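Hanging a Fabric Backdrop with Cut-Out Letters Behind a Table

By Cecilia Akolgo

Black cloth, binder clips and large letters are enough to cover a plain wall behind a food table.
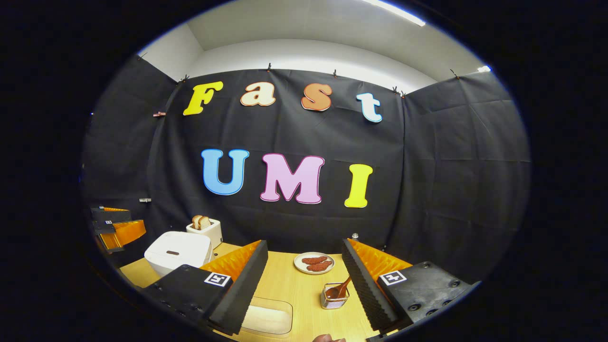 Black backdrop with two rows of letters, clipped along the top edge.

What you need

Black fabric, wide enough for the back wall and both side walls
Small clips with a firm spring
Cut-out letters in card or foam
Removable adhesive dots
Tape measure and chalk

1. Measure the run

Measure the back wall and both side walls at clip height and add 14 inches for slack. Measure the drop separately. The cloth should reach below the tabletop so that no wall shows behind the dishes.

2. Press the fabric

Fold lines show up clearly under a ceiling light. The creases in the photo are at the level most people will accept; for a flatter result, press the cloth on the reverse side and carry it to the room on a roll. Steaming it in place works on cotton but does little for heavy polyester.

3. Clip the top edge

Start at the center of the back wall and work outward to the corners. Pull each section snug before setting the next clip. Black clips disappear against the cloth. A contrasting one, such as the small red clip left of the "F", is easy to find at takedown but remains visible.

4. Set the letters

Lay both rows on the floor first. Mark the center of the cloth with chalk, place the middle letter of the lower row on the mark, and space the others from it by eye. Rounded letters need slightly less space between them than straight ones. Set the upper row last. Letters with an outline in a second color, like the cream "a" with its peach-orange edge, hold up better at a distance than plain ones.

Use at least two adhesive dots per letter — three for anything wide, such as an "M".

5. Arrange the table

Keep tall items to the sides and toward the back, and check that they do not cover the lower row. The rice cooker and toaster stand to the left here, with the plate of patties near the center. Sauce goes in front of the plate, with the spoon handle angled to the right.

6. Takedown

Remove the letters before the clips. Peel the dots from the cloth slowly, brush off the chalk, and store the fabric rolled.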